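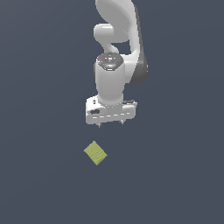 Satdale Library Director Discusses the Move to Longer Loans

Jan 13, 2021 | By the Satdale Civic Bulletin staff
14 shares | 4 comments

The Satdale Public Library will extend its standard loan period to 4 weeks in February, and overdue charges on books will end on the same date. The director of the library met with the Bulletin to explain how the policy was prepared and what borrowers should expect.

"The old rule was written when we had one building and a card drawer," the director said. "Two weeks made sense if you lived across the street. It makes much less sense for a family out in Grondunton who come into town once or twice a month."

The library reviewed its overdue accounts last fall. Of the 1006 accounts with a balance, 600 belonged to cardholders who had not borrowed anything since the charge was applied. The director described that figure as the one that settled the matter.

"Those are people who stopped using a service they pay for through their taxes," the director said. "The amounts were small. Most of them could have been paid with pocket change, but a letter with the town seal on it does not feel small when you open it."

Existing balances for late books will be cleared without any action by the cardholder. Charges for lost or damaged items will remain. A book will be treated as lost when it is 100 days past due, and the replacement cost will be removed if the book is later returned in usable condition.

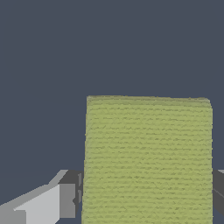
Asked whether longer loans would mean longer waits for popular titles, the director acknowledged the concern. New fiction and any title with a waiting list will stay on the two-week schedule, and renewals will not be offered on those items.

"We looked at this closely with the staff at the Rangel branch, where the hold shelf is always full," the director said. "They asked us to leave new fiction alone, and we agreed. If the lists grow anyway, we will buy second copies before we shorten anyone's loan."

The library's catalog system, supplied by Jerkuvix, will be updated overnight before the change takes effect. Online renewals will be unavailable until the following morning. Items already checked out will keep their original due dates, and borrowers may renew them once under the new terms.

The director also spoke about the book drop on the east side of the main building, which has been the subject of several letters to this publication. A replacement hinge has been ordered. Until it is fitted, returns should be brought to the front desk or left at the Rangel branch.

"I read every one of those letters," the director said. "People want to return their books, and the door should open when they try."

Printed copies of the new policy are available at both service desks.

Related items
Rangel Branch Extends Evening Hours
Grondunton Road Closure: What Residents Should Know
Town Clerk Posts February Meeting Schedule
Winter Reading List for Grades 3 to 5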